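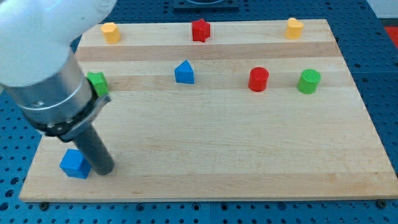

**Merkow Home Reading Program: progress report to the Prement Fund**
2026-06-28

Thank you, first of all, for your patience while we pulled our numbers together, and for the kind note that came with the second payment. It went up on the wall by the sorting desk and it is still there.

When we wrote to you in January we had 24 homebound readers on the list and one delivery route. We now have 45 readers and two routes, the new one running out past Azimi Road, where there hasn't been a library stop since the old branch closed. Between them they have borrowed 281 large-print and audio titles. Mysteries are far ahead of everything else, as you might guess, though we have had a surprising run on books about bees.

The audio players have been the slow part. We planned to lend out a player to every reader who asked, and 17 are in homes so far. The Stutico models we chose are easy to hold and have good big buttons, but the volume resets each time they are switched off, and several readers found that upsetting enough to send theirs back. We now tape a large-print card to the lid with the steps on it, and most of the returned players have gone out again - two of them to the same people who gave them up!

Spending is close to plan. We are a little under on postage and a little over on gas, and we would like your permission to move the difference from one line to the other. The revised budget sheet is attached.

Over the summer we hope to start a telephone book group for readers who have told us they miss talking about what they've read. We have the phone line already and are still settling on an hour that doesn't run into lunch at Merkow Manor. If anyone from the Fund would like to listen in on the first call, we would be so pleased to have you.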